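Ticket n° 87 – Application Budolora – Les rappels d'entretien ne s'affichent plus
Statut : résolu
Ouvert le 24 mai 2020

Message de départ

Bonjour à toute l'équipe,

Je me sers de Budolora depuis le mois de décembre pour tenir le calendrier de la maison (linge, aspirateur, housses du canapé, filtres de la hotte) et je voulais d'abord vous dire que j'en suis ravie, mon mari aussi, lui qui oubliait tout ! Mais depuis la dernière mise à jour, plus aucun rappel n'arrive pour la pièce « Salon ». Les tâches sont bien là quand j'ouvre la liste, avec les bonnes dates, et pourtant le téléphone reste muet. La cuisine et la chambre, elles, sonnent comme avant.

J'ai déjà redémarré le téléphone, vidé le cache et vérifié le volume – on ne sait jamais. Le salon, c'est la pièce avec le canapé gris et le panier à linge crème.
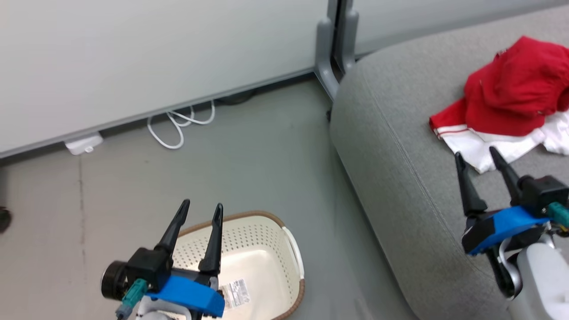 Réponse de l'assistance

Bonjour, et merci pour ce message si complet, c'est un plaisir de travailler dans ces conditions. Le souci vient du groupe de notifications, que la version 6 recrée pour chaque pièce et qu'elle laisse parfois en sourdine. Voici comment faire :

1. Ouvrez Budolora, puis Pièces, puis Salon.
2. Touchez la petite cloche et choisissez « Réinitialiser le groupe ».
3. Fermez l'application et attendez 3 minutes avant de la rouvrir.
4. Créez une tâche d'essai pour le quart d'heure qui suit.

Si rien ne sonne, regardez aussi l'économie de batterie : sous 100 % d'autorisation en arrière-plan, certains téléphones retiennent les rappels.

Suite

La cloche était bien barrée, je ne l'avais jamais remarquée. Après l'étape 3, toujours rien, et puis j'ai corrigé la batterie et la tâche d'essai a sonné pendant que je préparais le café. Un grand merci à vous ! Vous pouvez fermer le ticket.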